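**Review: Prorness Sidewalk and Plaza Pack, version 3**

Posted Saturday, October 14, 2023

I've had this texture and prop mod installed since January, through two game patches and one full reinstall, so I think I've used it enough to say something useful. It replaces the default footpaths, plazas, curbs and retaining walls in Vaton, the city builder. It doesn't touch roads, zoning or traffic. If you want wider lanes or working bus bays, you need a different mod.

The download is 1,142 MB zipped and 2,113 MB once unpacked. That is big for a mod that mostly covers things you walk on. There is a smaller version with lower resolution textures on the same page, and I'd suggest trying that one first if your graphics card is more than a few years old.

## Installing it

Unzip it into the mods folder and tick the box in the launcher. The readme says to clear the shader cache before you start the game. I skipped that the first time and every footpath came up bright pink. Clearing the cache fixed it.

Load order matters. It has to sit below the Monden lighting mod if you use it, or the night textures don't show. The readme mentions this near the bottom, after the credits, where most people will have stopped reading.

## What you get

There are 166 items. Most are surface textures in different colours and levels of wear, and the rest are props. Everything shows up under its own tab in the build menu, with thumbnails that are a bit too dark to tell the greys apart. Search works, but only on the exact item name.

The surfaces tile well. From the normal playing height I can't pick the repeats, and in the default game I always could. Up close in walk mode, the coarser ones get soft if you look straight down.
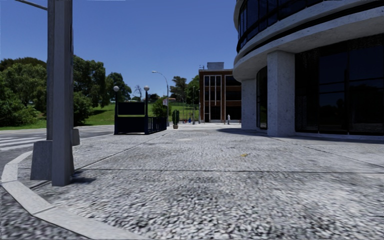
*Pebbly paving with the pale grey curb, in walk mode*

Curbs are the part I like most. In the base game a curved corner is made from short straight bits, and it shows. The ones in this pack follow the curve properly and snap to the footpath edge without any fiddling. They don't snap to plazas that were placed before the mod was installed. You have to bulldoze the plaza and put it down again, and if you have a lot of them that is a slow evening.

The walls are less finished. They come in fixed lengths only, and on sloping ground you get a gap under one end. I've been hiding the gaps with hedges. The author says a sloped set is on the way, but that note has been there since I first downloaded it.

## Performance

In my small test town I saw no change. In my big save, which is mostly dense centre, the game takes noticeably longer to load and stutters a little when I swing the camera around quickly. Turning off the "wear and cracks" option in the mod settings got rid of most of the stutter. Footpaths look cleaner and flatter with it off, and I've left it that way in the big save and kept it on everywhere else.

I had one crash, when I used the upgrade tool on a footpath bridge. It happened every time I tried that bridge and never on any other. I deleted it and built a new one.

## Compatibility

It works alongside the Cherkaoui tree mod, including the street planters, which sit flush on all the surfaces I tried. It does not work with any other mod that replaces curbs. You'll get both sets drawn over each other and a lot of flicker.

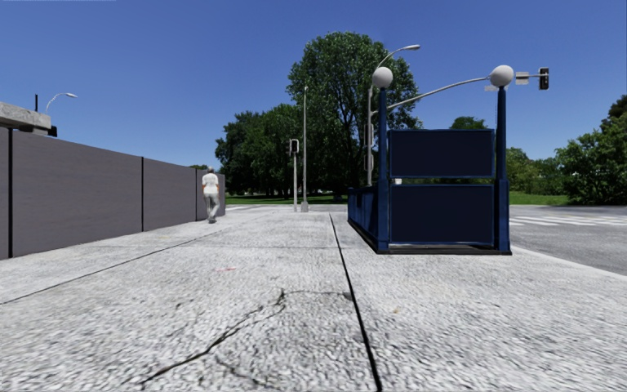
**Can I remove the pack later without breaking my save?**

Your save will still load, but the custom surfaces go back to the default grey and any walls or props from the pack disappear. Make a copy of the save before you take it out.

## Is it worth it?

It's free, so the cost is disk space and the time to redo older plazas. If you play mainly from high up and rarely zoom in, you won't notice much beyond the curbs. If you spend time in walk mode or take screenshots, I'd get it.

I'd knock off a mark for the walls and half a mark for the menu thumbnails. 3.5 out of 5, and I'll update the score if the sloped walls come out.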